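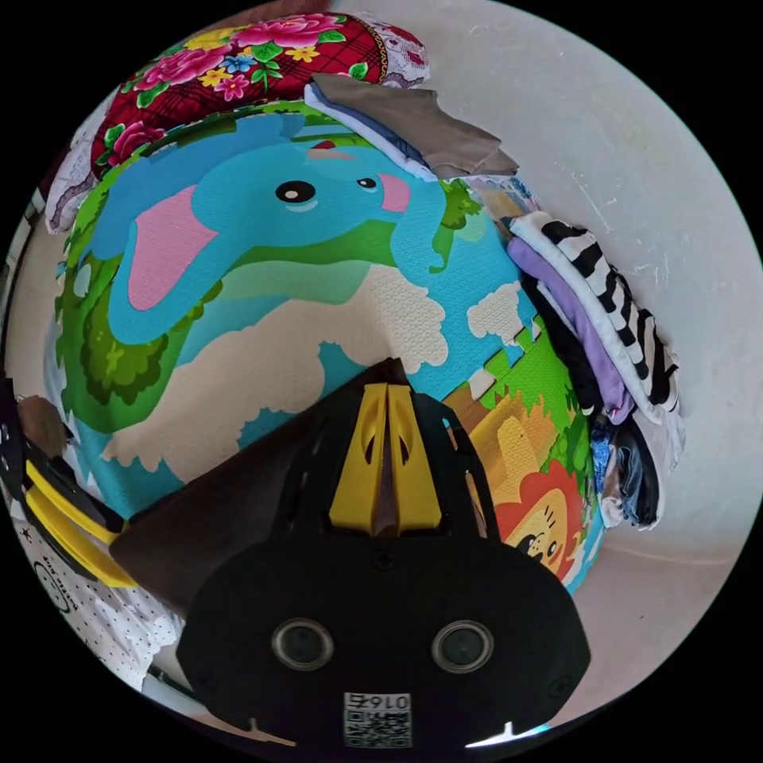
Fluvden hand-held gripper over a printed play mat, with folded clothes nearby.

Fluvden Laundry Set, data card
Supplied by Pladero with the Fluvden hand-held gripper kit. The set holds 1000 recordings of garment handling in 29 homes.
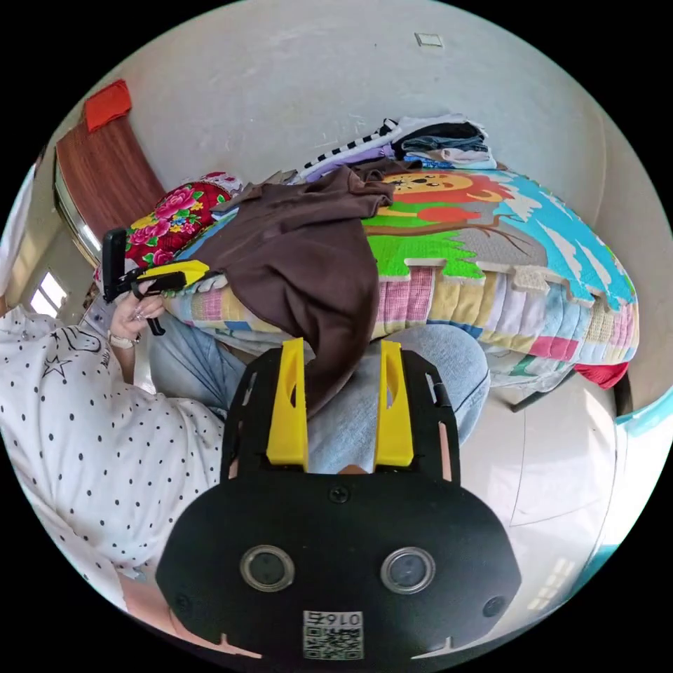
Gadisa Tamiru

Each kit is delivered with printed instructions and 3 spare finger pads. Recordings shorter than 8 seconds are removed before release.

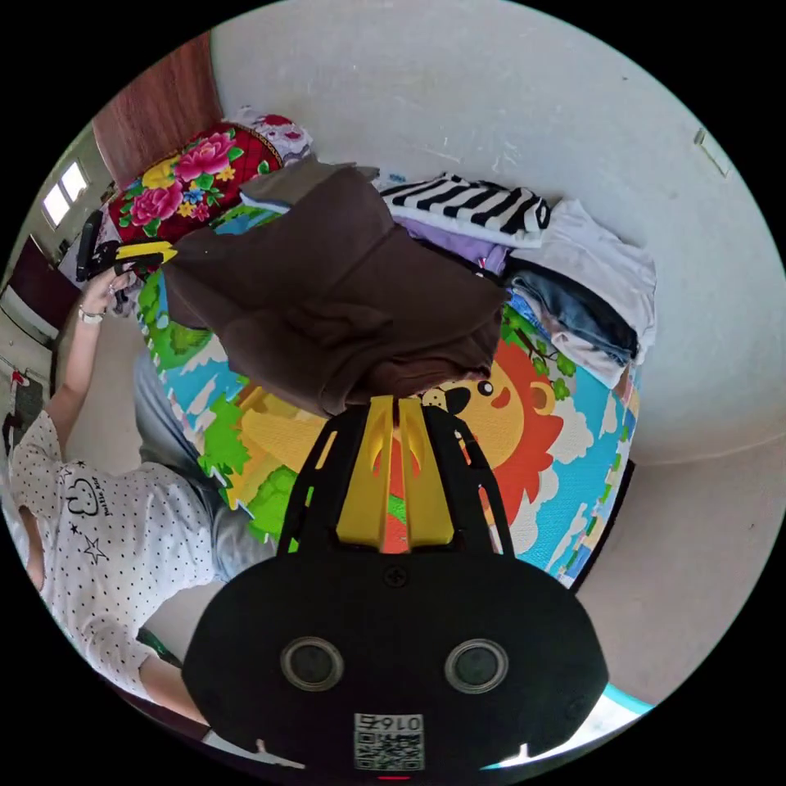

License and Support
Use is limited to holders of a Pladero service plan. Requests are answered on Thursday.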